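How to Charge a Plug-In Hybrid at Home Without Making a Chore of It

Posted August 2023 by Friederike Hagedorn

My neighbor came over the other evening with a charging cable looped over her shoulder like a garden hose and asked me what on earth she was supposed to do with it. She had just bought a used Mestorus Tazi, the plug-in one, and the seller had handed her the key, the cable and a manual in a language neither of us reads. We spent a very pleasant hour in the driveway, and when she went home I thought, well, I should write all of that down, as I've been asked the same things by my brother-in-law and by two people at work.

So this is for anybody who has just brought home a plug-in hybrid and wants to charge it from an ordinary house. If you have a fully electric car with a big battery, some of it will still be useful, but you'll probably want a faster setup than the one I'm describing.

What you'll need

The portable charging cable that came with the car (or one the car maker approves)
A grounded household outlet in good shape, close to where you park
Your owner's manual
A hook or bracket for the wall
Half an evening, and a cup of coffee if you're like me

Step 1: Find out how big your battery is

Look in the manual under "specifications" or "high-voltage battery." You want the usable capacity in kilowatt-hours. My own car, a Plerkier wagon, has a battery of 14 kilowatt-hours, and that one number told me nearly everything I needed to plan my charging.

The reason I start here is that so many people spend money on a fast wall charger before they know whether they need one. A plug-in hybrid battery is small next to the one in a full electric car. If you get home at suppertime and leave after breakfast, a plain outlet may very well fill it while you sleep. I ran mine off the garage outlet for the whole first winter and never once wished for more.

Step 2: Look at your outlet, and I mean really look

Go out with a flashlight in daylight (I know, but the corners of a garage are dark at noon) and check the outlet you're planning to use. The faceplate shouldn't be cracked. There shouldn't be any browning near the slots. When you push a plug in, it should grip firmly. If it sags or slides out easily, the contacts are worn, and a worn outlet that's fine for a radio can get dangerously hot when it's carrying a car for hours on end.

Then find out what else is on that circuit. Switch off the breaker and walk through the house to see what stops working. In my case it was the garage light, the door opener and, to my great surprise, the chest freezer in the mud room. A car charger wants a circuit to itself. If yours is shared the way mine was, have an electrician run a new one. I paid $300 for mine, with a good heavy-duty outlet included, though our panel is on the other side of the same wall and yours may be much farther off.

Please don't do this part yourself unless you're qualified. Ask the electrician whether you need a permit, too, as the rules are different from one town to the next.

Step 3: Set the charging current

Many cars and some cables let you choose how much current to draw. In the Plerkier it's three menus deep, under "Vehicle," then "Energy," then a little picture of a plug. In my neighbor's Tazi it's a button on the control box of the cable. Start with the lowest setting. Let it charge for an hour, then go and lay the back of your hand near the outlet cover and the plug. A bit of warmth is normal. If it's hot, or you smell anything at all, stop charging, switch the circuit off at the breaker, and don't use that outlet again until somebody has looked at it.

If everything stays cool on the low setting you can move up a step and check again, as long as you stay within what the circuit is rated for. I went up one step and then stopped, because I had no need to go further. There's no prize for finishing at midnight when you don't leave until seven!

Step 4: Hang the cable and its box properly

The control box on a portable cable is heavier than it looks. Left dangling, it pulls down on the plug all night long, and that is how good outlets turn into loose ones. Put a sturdy hook just beside the outlet so that the box rests its weight on the wall. I used a bracket meant for a bicycle.

Coil the rest of the cable loosely and uncoil it fully when you charge. Don't leave it wound up tight under load, and don't run it under a door that closes on it. And no extension cords, please. I've heard all the arguments for them, mostly from my brother-in-law, and the manual for every car I've owned says no.

Step 5: Set a schedule

Call your power company or look at your bill to see whether you pay less at night. Ours does have a cheaper night rate, but I had to ask to be moved to it, and I'm a bit embarrassed at how long I lived in this house before I picked up the phone.

Once you know the hours, set the car to match. I tell mine to be ready at departure time and let it work backward from there. If your car has an option to warm or cool the cabin while it's still plugged in, turn that on as well. It takes the power from the wall and leaves the battery for driving, and on a frosty morning it feels like the most wonderful luxury.

One small warning: if the car and the cable both have timers, use only one of them. My neighbor had set both, with hours that didn't overlap, and woke up two mornings in a row to an empty battery and a perfectly cheerful green light.
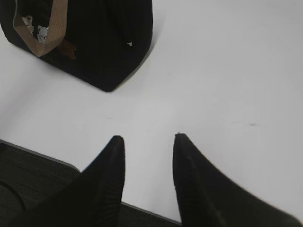
Step 6: Make plugging in a habit

I can't tell you how much difference this makes. A plug-in hybrid that's never plugged in is just a gas car carrying a heavy battery around. For the first few weeks I put a sticky note on the inside of the door to the kitchen that said "CAR?" in big letters, and my daughter Hania added a drawing of a sad-looking station wagon. After a while my hands simply did it on their own, the way they lock the front door.

If most of your trips are short, it's worth topping up even when the battery is half full. I usually plug in every night, and on Saturdays I'll do it between errands if I'm going to be home through lunch.

Step 7: Keep a simple log for a while

You don't have to, but I enjoyed it. Write down the odometer and every fill-up at the gas station in a notebook, and leave a column for notes. By June I had driven 2100 miles since my last fill-up, nearly all of it to work, the grocery store and the swimming pool. Your miles will look different if you have a long highway commute, and that's fine. The log will show you which trips are using the gas, and you may find one or two you can do on the battery if you take the slower road.

Do burn some of that gas now and then, by the way. Fuel goes stale in the tank. Some cars will start the engine on their own every so often to deal with it, and the manual will tell you whether yours is one of those.

If it won't charge

Before you call the dealer, try these in order:

Unplug from the car, then from the wall, wait a minute, and plug in again, wall first.
Check the breaker, and press the reset on the outlet if it has one.
Look for a schedule you've forgotten about.
Lock and unlock the car. Some of them won't begin until the plug has latched.
Make sure there's no grit or ice in the charging port. Don't poke at it with metal.

If the breaker trips a second time, leave it off and call an electrician. And if the cable itself has a nick or a crack in the covering, it's done, I'm afraid, and needs replacing. I keep the dealer's parts number on an index card by the outlet, next to the 4 spare screws from the bracket.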